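**Fimero two-arm kit – demo at the Brostex open day, March**

Went to see this before spending money on it. Glad I did. Got there with 30 minutes to spare, room already full, stood at the side.

What you get for 1,174: two small arms, the rail, power supply, cables, software license for a year. Assembly is on you. The guy running the demo said 12 hours for a first build, I'd plan on a full weekend.

Good stuff first. Quiet. Much quieter than the Koo arms I had before. The grippers open wide enough for snack bags and small boxes, and teaching a pick by hand took a couple of minutes – no code. Nice. 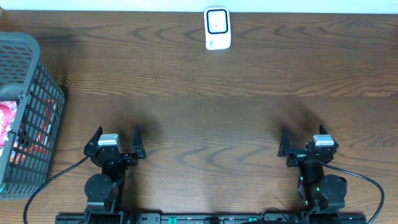
*Both arms on the rail, grippers open, basket on the left.*

Now the gripes. Cables. They stick out in big loops from the grippers and I'd want clips in the box at this price. The fingers are pointy and hard, so soft packaging gets pinched. One bag got dropped twice in the run I watched, third try was fine. Rubber tips are sold seperately, of course.

Also the manual. Two different screw sizes with the same label, page after page. Pustska does this so much better on their kits, and theirs start at 295 (one arm only, weaker motors, but still).

Support seemed decent, they answered everything I asked and didnt push the extras.

Would I buy? Yes for a classroom or a hobby bench. For daily sorting work no, too slow.

4 out of 5. Would be 4.5 with the rubber tips included.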